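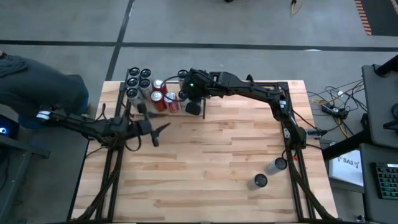

Grorwood Rugby Club, players' contracts meeting, Wednesday

1. Contract of the captain
Teodor Ursu reported that the captain did not yet sign the new offer. The club proposes two more seasons, he asks for 4. Talks continue in February.

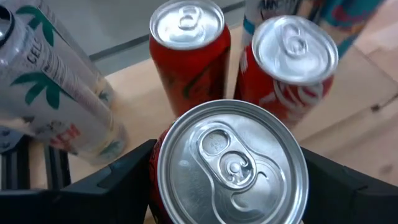 2. Loan from Lallidora
The prop stays until the end of season. Lallidora pays half of his wage. Agreed by all present.

3. Match bonus
It was proposed to pay 90 for each win away, and 200 for the cup final.
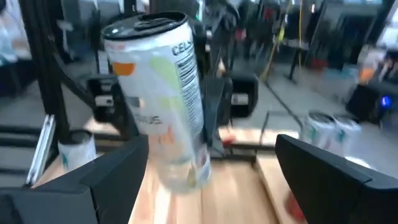
Virgil Căpraru asked that injured players receive the bonus also. This was accepted with one vote against.

The meeting was closed at 8 p.m.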